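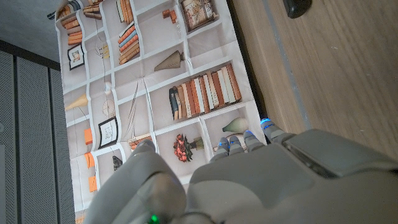 Natalia Sandoval wrote to us last January that she had spent six years mailing brain tissue to other people's labs and crossing her fingers, and that the first tray we sent back to her was the first one she didn't have to re-sort on her own kitchen table. She also wanted to know why our website didn't say who we were. Fair enough, Natalia! You are the reason this page finally got written.

Search this site Enter keywords Search

About Grirar

We are a small histology lab in Wirdale, up the hill from the old bus depot, and we turn preserved tissue into microscope slides. Nearly all of it is brain and spinal cord, with a little eye and a little nerve. Researchers send us the tissue fixed and labeled, we embed it, cut it, stain it, put the cover glass on, and send it home again with a sheet that says exactly what was done and by whom. If you have ever tried to cut a mouse brain into even slices on the afternoon before a grant deadline, you already know why a place like ours exists.

The company was started by Rosalinda Javier and Evaristo Bautista, who met at the same bench in a university hospital and shared one elderly microtome between them for a long time. Rosalinda was the patient one with the knife and Evaristo was the one who could fix the knife holder, and they used to say over lunch that they could do this for other labs if they only had a room. The room turned up when a dental supply business moved out of our building. It was 400 square feet, it had one good sink, and the first winter they kept their coats on until ten in the morning. We have 1,000 square feet these days and the heat works - mostly.

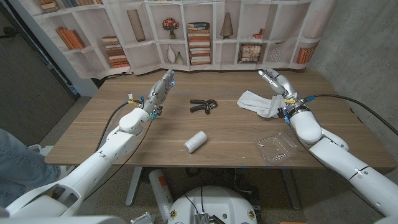 Growing was never really the plan, and we still don't have a sales department or anything like one. Labs told other labs. A sleep research group in Ponce sent us a handful of blocks to try us out, then sent the rest of the study, and then one of their students took a job in Flornham and brought us along with her, so to speak. We cut 2,000 slides in a normal month now. Some months it is a good deal more than that, usually in spring when theses are due, and we would gently ask students to get in touch before then if they possibly can. We do love you, but there are only so many hours on the cryostat.

Who you'll be talking to

Rosalinda still cuts. She does the difficult blocks herself, the ones where somebody needs every section through a tiny nucleus and can't lose a single one, and she would rather not be called on the phone while she is doing it. Leave a message and she will call you back, often at some length.

Evaristo looks after the equipment, the ordering and the chemical waste paperwork, and he keeps the staining recipes in a green binder that has been copied out fresh twice already. He has opinions about distilled water. If your question is about whether a certain stain will work on tissue that has been sitting in fixative since before you joined the lab, he is the person to ask, and he'll want to know how long and how strong.

Hiếu Châu runs the slide scanner and the file transfers. A few years ago most customers wanted glass and nothing else, and now plenty of them want the pictures first and the glass whenever we get to it. Hiếu will set up a folder for you and walk you through the viewer. He is also the one who redesigned our label sheet, which used to have a box for "comments" so small that people wrote up the side of the page and onto the back.

Aurelio Cisneros joined us most recently. He opens the packages, checks every tube against your list and emails you the same day if anything doesn't match. Please do answer those emails, even if the answer is only "yes, that's right," as your samples wait on the shelf until you do.

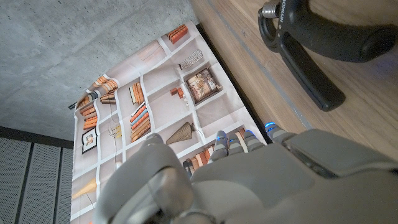
Robotic hand and bookshelf print

How we like to work

We take small jobs. That matters to us, and it's the part of the business we get thanked for most. You may send us 3 blocks or a whole freezer drawer and it will go through the same hands. We'll usually suggest a pilot, meaning we cut and stain a few sections, send them over, and let you have a good look before we touch the rest. It adds a week and it has saved more than one project, including a couple where the trouble was on our side and we were glad to find it early.

We don't do diagnosis, and we can't take tissue from a patient or a family directly. People do write to us in that situation, sometimes in real distress, and we always answer, but a hospital pathology department is where that has to go. Human research tissue we accept only with the ethics approval number on the form. We'll ask for it again if it's missing, and we'll keep asking, as politely as we know how.

School groups are welcome two afternoons a term. We set out stained sections from the teaching collection - the cerebellum is always the favorite, it looks like a fern - and Rosalinda lets everybody have a turn at the practice microtome with a block of plain wax. Teachers should write to the main address and tell us the age of the class and whether anyone is likely to be squeamish.
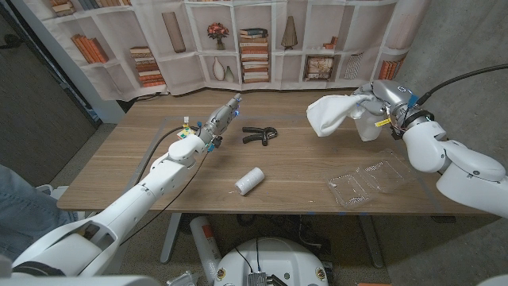

Spring clamp, clamshell container and cloth at the taped work area

Finding us

Parking is behind the building, and the door you want is the blue one, up the ramp. Couriers should ring and wait. Frozen samples need to reach us early in the week, please, so that nothing spends a weekend in somebody's depot, and do put more dry ice in than you think you need.

Page last updated June 17, 2019. Prices and the sample form are on their own pages.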